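4. Putting your home server on a public address

This section covers reaching a Puvgate box from outside your home network. Complete Section 3 first. The box should already have a fixed local address and should answer when you open its admin page from another computer in the house.

If you only use the box at home, skip to Section 5.

4.1 Find out what kind of address you have

Many internet providers no longer give each customer an IPv4 address of their own. They put a large number of customers behind one shared address, and connections that start on the outside have no way to find you. Check this before you change any settings.

1. Sign in to your router and open its status page. Write down the address listed under WAN, Internet or Uplink.
2. On the Puvgate admin page, open Network, then Outside View. Write down the address shown there.
3. Compare the two.

If they match, you have a public IPv4 address. Go to 4.2.

If they differ, and the router's address starts with 10 or with 100.64 through 100.127, you are most likely behind a shared address. Go to 4.3.

If they differ and the router's address starts with 192.168, there is probably a second router between yours and the line. Set the provider's unit to bridge mode and begin again at step 1.

Note: A VPN running on the router will also make the two addresses differ. Turn it off for the test.

4.2 Forward the ports

1. In the router, find the page called Port Forwarding, Virtual Server or NAT Rules.
2. Add a rule for TCP port 443 to the local address of the box.
3. Add a second rule for TCP port 80. The box uses it to renew its certificate.
4. Save, and restart the router if it asks you to.
5. On the admin page, press Test Reachability. Allow up to 2 minutes for a result.

Caution: Do not forward port 22 or the admin port. Do not place the box in the router's DMZ. Either one exposes services that were never meant to face the open internet.

4.3 Use IPv6 instead

A provider that shares IPv4 addresses will often hand out IPv6 freely. Every device then gets an address of its own and no forwarding is needed, only an opening in the firewall.

1. In the router, turn on IPv6 and choose Native or DHCPv6-PD.
2. Wait for the router to show a prefix, then restart the box.
3. Under Network on the admin page, copy the address marked Stable. Leave the ones marked Temporary alone.
4. In the router's IPv6 firewall, allow TCP ports 80 and 443 to the Stable address.
5. Press Test Reachability.

Note: Visitors whose own connection has no IPv6 will not reach you this way. If that matters to you, set up a relay as described in Section 7.

4.4 Point a name at the box

You can use a domain you own or a free name under Prisimance. The steps are for a domain you own. For a Prisimance name, press Claim Name on the admin page and go to 4.5.

1. At your registrar, open the DNS records for the domain.
2. Add an A record for your IPv4 address (4.2), an AAAA record for your IPv6 address (4.3), or both.
3. Set the TTL to 288 seconds. Some registrars will not accept a value that low - use the lowest one offered.
4. On the admin page, enter the name under Site Name and press Save.
5. If your provider changes your address from time to time, turn on Keep Records Updated and paste in the API key from your registrar.

Caution: An API key can change every record in your domain. Create one limited to a single zone if your registrar allows it.
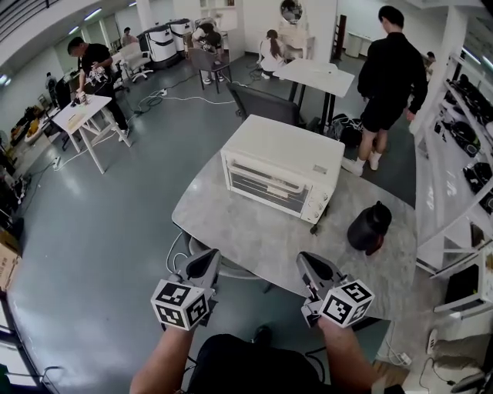 4.5 Turn on the certificate

1. Open Security, then Certificate.
2. Enter an email address you read. Expiry warnings go there.
3. Press Request. The status changes from Pending to Active.
4. Open your site from a phone with Wi-Fi turned off.

If the status stays at Pending for more than 10 minutes, check that port 80 is open and that the name resolves to the right address. Do not keep pressing Request. Repeated failures will get you locked out for a while by the certificate issuer.

4.6 Limit the log

The box keeps the last 2,000 requests by default, with full visitor addresses. To keep less, open Privacy, then Request Log, and choose Shortened Addresses or Off. The change applies to new entries only. Press Clear to remove the old ones.

Section revised Mon 23 December by Divya Reddy. Corrections to 4.3 from Nikau Quinlan.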